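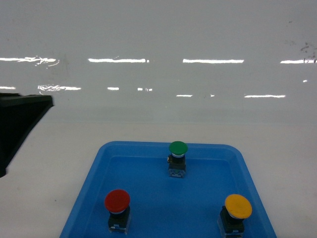 Speaker notes: Supporters' meeting, Mistlow Town FC
Jul 21, 2020

Slide 1. Title

Welcome, thanks for joining. Microphones off please, questions at the end. I have 9 slides' worth of material squeezed into fewer, so I will keep moving.

Slide 2. Where we are

The season was stopped and then settled on points per game. We finished 5th. Some people think we would have gone up. We had Serkitz away and Bustos at home still to play and we had not beaten either of them in the autumn, so I would not put money on it.

The league plans to start again in October. No firm word yet on crowds. Don't get drawn on dates here.

Slide 3. Season tickets

Three options for anyone who held one last season:
Take the money back for the home games not played.
Move the value on to next season's ticket.
Leave it with the club.

Say clearly that all three are fine and that the office will not ring anybody to change their mind. The form went out by email and by post. If yours has not come, write to the ticket office with your seat number.

(Pause. People will be looking for a pen.)

Slide 4. The ground

The limit for the ground is 2,000 in normal times. With spacing it will be far lower and the away end may have to stay shut. We have walked the main stand with a tape measure. Row A is out because it is too near the dugouts. Rows F to J lose every other seat. The terrace is harder, as there is nothing to mark people's places apart from paint.

Turnstiles: the two on the car park side will be for going in only. Everyone leaves by the double gates behind the far goal. The tea hut stays where it is but the queue will run along the fence.
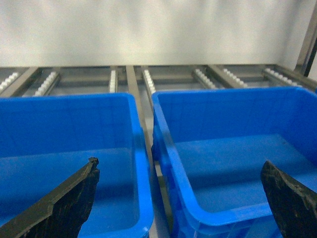

Roller lanes on a metal rack.

Slide 5. The team

Keep this short. The manager has signed on for another year. Four players have left and the club site has the list. We are after a left back and a goalkeeper. If asked about the striker, the answer is that talks are going on and I don't know more than that.

Training starts again in small groups, no contact, on the top pitch. It is closed to spectators. Please don't stand on the lane and watch over the hedge.

Slide 6. Away travel

No coach until further notice. The 61 bus stops near the Serkitz ground for those who want to make their own way, if away fans are let in. Check the times, the evening service has been cut.

Slide 7. Programme and photos

The printed programme will be shorter next season and the price stays the same. Match photos will go up on Fotodum on the evening of each game. Anyone can look, but ask before using one in print.

Slide 8. Questions

Likely ones: refunds for the cancelled dinner (yes, in full), concessions (same ages as before), dogs (still allowed, on a lead, terrace only), streaming of home games (we have asked the league and are waiting).

Leave the ticket office address on screen while people type.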